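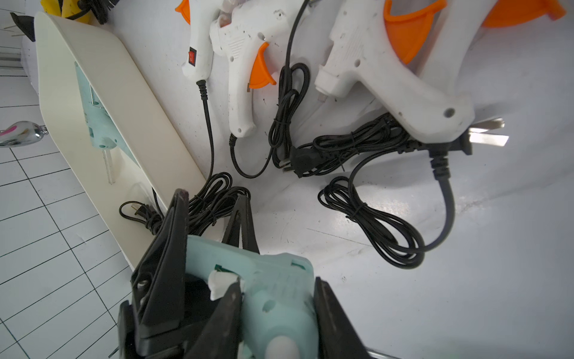

Course AU 2152 - Evaluating Automation Products
Handout 2: The Surkik two-arm sorting kit
Instructor: Niloufar Najafi
Revised 19 May 2022

Read this before the lab. Bring a printed copy, because the tablets at the bench are used for the kit's own software.

Purpose of the unit

In the first unit we looked at how a buyer writes down what a machine has to do. In this unit we look at a product that is already for sale and ask whether it would do the job. The product is the Surkik kit, sold by Tundik out of Clundisville. It is sold as a service as well as a kit. A customer can buy the arms and run them, or can send Tundik a list of objects and pay for a trained task.

We are reviewing the kit for one job only: clearing a mixed table of corded hand tools and putting them where they belong. The customer in our case study is Govindasamy, a craft supply and tool rental business. Glue guns come back from rental in a heap, in several models, with the cords tangled. Staff now sort them by hand.

You are not being asked whether robots in general can do this. You are being asked whether this kit, at this price, with this support, is worth a trial.

What is in the package

The basic package has two arms, a gripper for each, a small camera for each wrist, a fixed camera for the whole work area, and the control software. The bench is the customer's problem. Tundik gives a drawing for a suitable frame but does not sell one. The list price in our case study is 1815 a month on the rental plan, with a 1000 setup fee. Service calls are extra after the first.

Write these figures at the top of your worksheet. You will need them for the cost section in the next handout.

Terms used in the lab

Grasp: the gripper has closed on the object and the object moves with it.
Place: the object is released inside the target area.
Snag: a cord catches on another object, on the gripper, or on the arm itself.
Reset: a person has to touch something before the robot can go on.

A run with a reset in it is still a run. Write it down. Students in past years left these out and their results looked better than they were.

Why corded tools are hard
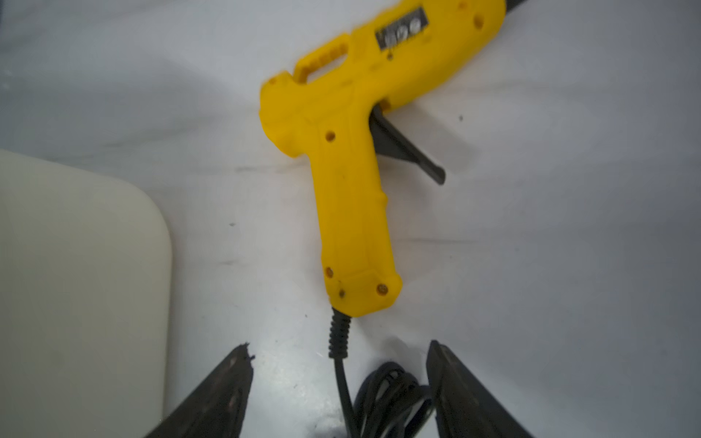 Product sheets for sorting systems nearly always use boxes, bottles or blocks as test objects. These are stiff, and they have one outline from any given side. A corded tool has a stiff part and a soft part, and the soft part does not stay where you left it. Take a glue gun with its cord bunched up right below the grip, between the open fingers. A planner that looks only at the yellow housing may call the space below it free. If the fingers close there they close on cord. When you review a product for this kind of work, ask what the software does with the cord: does it model it, avoid it, or ignore it? The Surkik manual covers cords in one short paragraph, and it says only that they should be "kept clear of the grasp region where possible."

There are three more points to look at in the lab.

Shape of the handle. A pistol grip gives the fingers something to close on, but the weight of the tool is mostly to one side of it. Watch for the tool turning in the grasp after it leaves the table. Note whether the arm slows down to allow for this.

The trigger. It moves when pressed. A grasp that starts on the trigger can slip when the trigger gives way. The manual does not say whether grasps on moving parts are scored lower.

Color and finish. White tools on a white table are a fair test, and many rental counters have light tops. Do not change the table to help the camera. If the kit needs a dark surface, that is a finding and goes in the report.

Safety at the bench

All glue guns stay unplugged during the runs. Nothing goes into a wall outlet until the arms are parked and the power to both is off. Keep hands out of the work area while the arms are live, even if an arm has stopped. A stopped arm may be planning. The instructor or the lab assistant, Rizal Kwok, will tell you when it is clear.

Lab procedure

1. Work in pairs. One person watches the arms and the other writes.
2. Put the tools on the table without arranging them. Leave the cords as they fall.
3. Start the sort task from the tablet and write the start time.
4. For every attempt, write the object, which arm was used, and the result: grasp, place, snag or reset.
5. If both arms go for the same cord, stop the run and write what each arm was holding.
6. At the end, write where each object finished. "On the table" is not enough. Say whether it is inside the tray, partly inside, or beside it.
7. Repeat with the same objects in new positions.

Do not include objects the task was not trained on in your placement score, but do write down what the arms did about them. A rental counter has other things lying on it - cutlery from somebody's lunch, a box of screws - and the customer will want to know if the kit leaves them alone.

Questions to put to a seller

How many examples of our objects do you need before the task is trained, and who collects them?
If we add a new model of tool, is that a new task with a new fee?
Who pays for the gripper pads when they wear down?
Can one arm go on working when the other is out of service?
What is kept from the cameras, and where? 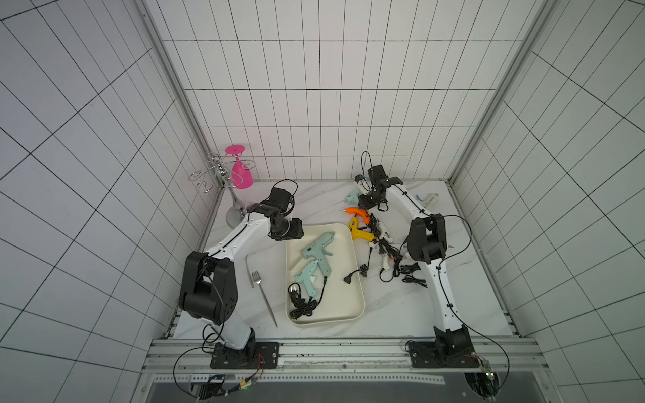
Yanti Tarigan wrote after the February session that the second arm was the hardest part of the kit to judge. Her view was that two arms should be scored on what they can do together, such as one holding a cord down while the other lifts the tool, and that our worksheet only counted them as two single arms side by side. She also asked whether the one-arm version had been priced for comparison.

Both points are fair. The worksheet now has a column for shared actions. Mark it only when both arms are touching the same object or its cord. Tundik does offer a one-arm version, but the quote we have is for the two-arm kit, so treat the comparison as an open item and list it as one in your report.

What to hand in

One report per pair, two pages at most, with the run sheets attached. Start with your recommendation: trial, no trial, or trial with conditions. If you choose conditions, each one has to be something the seller could say yes or no to. "Better cord handling" is not a condition. "No snag that needs a reset in a full run of our own tools" is.

Reading before the next meeting: the service agreement, sections on response time and replacement parts. Copies are in the course folder.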